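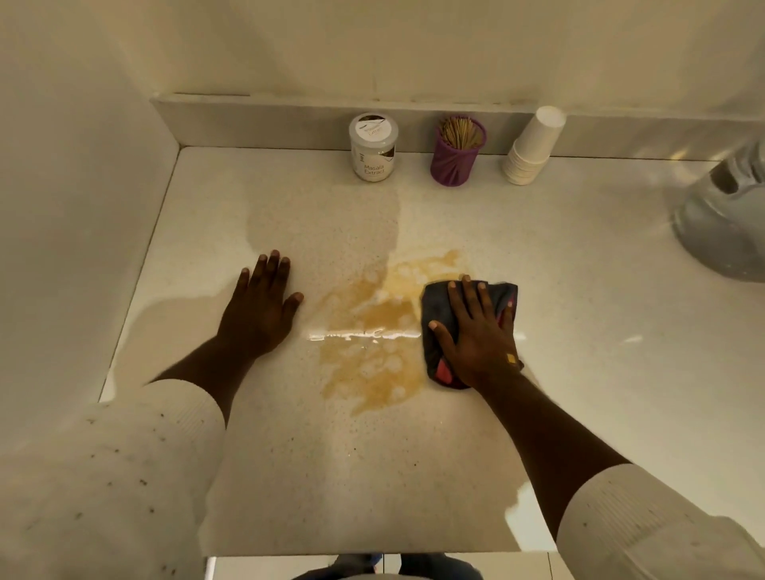
Wiping task: cloth at the edge of the spill, left hand flat on the counter.

Hello from Lornden! October went by in a blur, so here's where we've got to with the wiping planner (the bit of Namusetti your grant pays for).

The big news is that the spill finder now works on pale counters. Liquids were giving us grief because a bright reflection across the wet part would split one spill into two, and the planner would then happily wipe each half and leave a stripe up the middle. The new version looks at the outline over several moments before it decides what belongs together, and on the Clekoswood kitchen recordings it's a huge improvement. Thin streaky bits are still hit and miss, I'm afraid, and it sometimes takes dark specks on the worktop for drips.

Hands next. We've taught the tracker to treat hand and folded cloth as one thing while they're pressed together, which sounds small but took me 3 weeks and a lot of tea! It also keeps an eye on the other hand, so the planner knows which patch of counter is spoken for. Jars and stacks of cups at the back are marked as no-go areas and the wiping path bends round them nicely.

We've labelled 700 clips so far. Two jobs have slipped: the pressure estimate, and moving everything over to the Fuentealba simulator, where the cloth still folds like cardboard (we've tried five settings, none of them good).

Before the next report I'd like to get the streaks sorted and run the whole thing live, start to finish. I'd also like to move a bit of the travel money into computer time, if you're happy with that. Could you let me know before I book anything?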